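3.2 The marked surface and the dishes

The earlier work on table laying that we draw on (Section 2) used a bare tabletop, and positions were read off afterwards with a ruler. This was slow, and two readers often disagreed over dishes that stood near the middle. For the Gurnley sessions we wanted a surface on which a position could be named at once, in ordinary words, by a person who had been given no training. We settled on brown paper with strips of blue painter's tape laid across it in both directions. Each rectangle between the strips is called a panel in what follows. The panels were drawn up on paper first by Issa Harb, and the same plan was used for the whole of the May series.

Paper was preferred to cloth. Cloth moves when a dish is pushed along it, and the folds give people something to aim at. We tried a printed plastic sheet from Tidaslow, but it reflected the ceiling lights and pale dishes were hard to pick out on it.

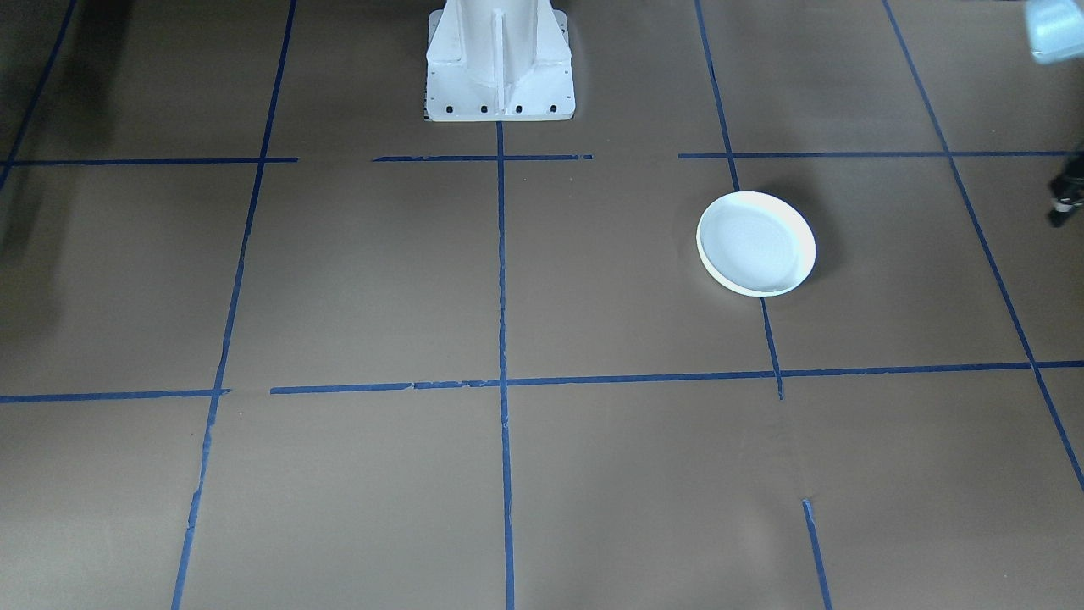

Tape laid by hand is never quite straight, and we did not try to correct it. What mattered was that a reader could say which panel a dish was in. A dish was counted as belonging to a panel if the greater part of its base lay inside the four strips. If a dish touched a strip, this was written down as a separate mark (T in Table 2) and did not change the panel. A dish that lay equally across two panels was given both names. This rule was written after the first 19 layouts, which were then read again from the start.

The dishes were chosen to be dull. All had to be round, so that turning a dish made no difference to the record, and none could carry a picture or lettering. We kept to white and pale blue. Both show up well on brown paper, and they are near enough to each other that colour should not lead a person to treat one dish as special. Chipped dishes were taken out of the set.

3.3 Rows and scattered layouts

A layout was called a row when a single line could be drawn through the bases of three or more dishes. Everything else was called scattered, including pairs. We had expected rows to follow the long side of the surface nearly always, as they do on a shelf or in a dresser. The direction of the row was therefore recorded along with its panels. So was the order of colours, starting from the dish nearest the reader: the row in Figure 3, for instance, is written W-B-B, white first and then the two pale blue dishes going away towards the far end of the table. Read from the other end it would be B-B-W, and for this reason the reader's position was fixed before any notes were taken. 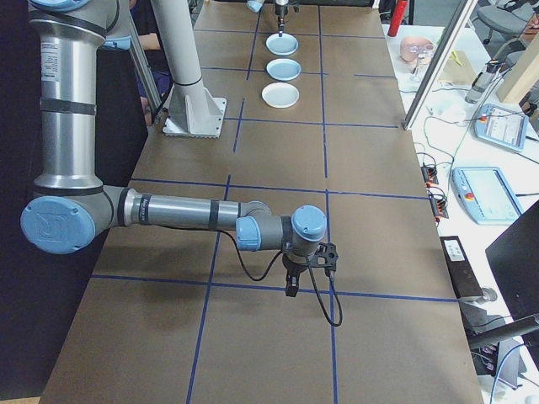

Figure 3. A row of three, order W-B-B.

In all, 300 layouts were recorded, and 90 of these were rows. Siham Sabbagh read every layout, and a second reader took 100 of them without seeing her notes. Most of the differences between the two concerned dishes marked T. The panel names themselves gave little trouble. Differences were settled by going back to the layout record, and the first reading was kept where the record did not decide the matter.

Comments

chamoun_k: Did you renew the paper between sessions? Ours goes soft at the corners after a week and the tape starts to lift.

I. Harb: Yes, at the start of each session. We left the old sheet down once and regretted it.

Celurura: The rule for dishes across two panels should be in the main table notes as well. I had to hunt for it.

pot_and_lid: Would the row definition still work with oval dishes? I suppose you would have to record the turn too.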